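Tue 2 June

Up too early again, the gulls. Coffee, no milk, forgot to buy milk. Wrote the list on the back of the gas bill so now I can't lose either one.

Landlord business first. Called the Plelivlow office about the deposit, was on hold so long I cleaned the whole stove. They say 575 back, minus 80 for the blind in the bedroom. That blind was broken in January when I told them it was broken. I have the email. Somewhere. Girl on the phone was nice about it, will "pass it up." Fine.

Then boxes. Did the kitchen cupboards up to the high one and quit. How do I own this many lids. Kept the good pan, the blue bowls, Grandma's seive. Gave the rest to the hall table where things vanish by dinner.
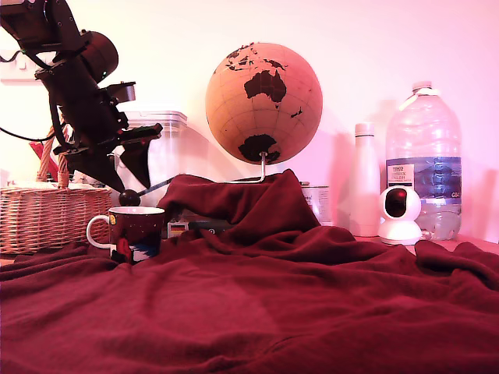 *Wicker basket, and the box with the gray lid.*

Arben Ivanov came by at lunch to look at the couch. Sat on it, lay on it, asked if it had ever had a cat. No cat! He'll take it if his brother can get the van Saturday. Offered me 400, I said yes way too quick and then felt bad and threw in the lamp. We ate the last of the soup standing up. He thinks Mimmont is too far out and I'll hate the bus. Maybe. The new place has a window over the sink and I've wanted one of those my whole life, so the bus can do what it wants.

Afternoon gone to nothing. Read old letters on the floor when I should have been taping. Dad's handwriting got me — had to go walk to the corner and back.

Been thinking about the globe too. Half the countries on the one I had as a kid were wrong by the time I could read them, and I still learned them that way. Want one near the desk at the new place, by the window if it fits.

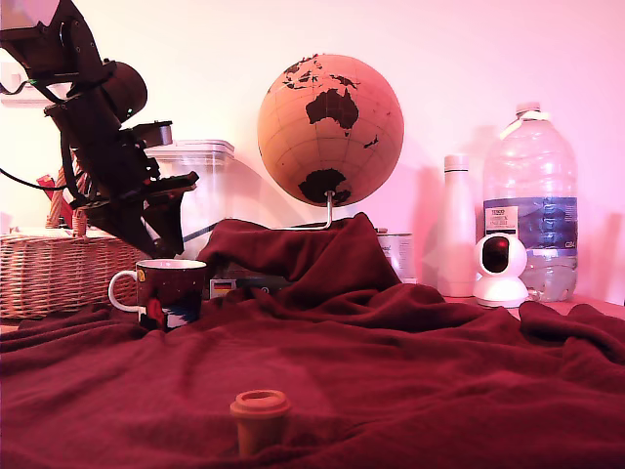 ## Still to do

- milk!!
- find the blind email, send it before they close the file
- Spahić for more tape, the wide kind, and 12 flat boxes
- cancel Fluleo, they charge on the first and I missed it agian
- call Mom back
- keys — ask who gets the spare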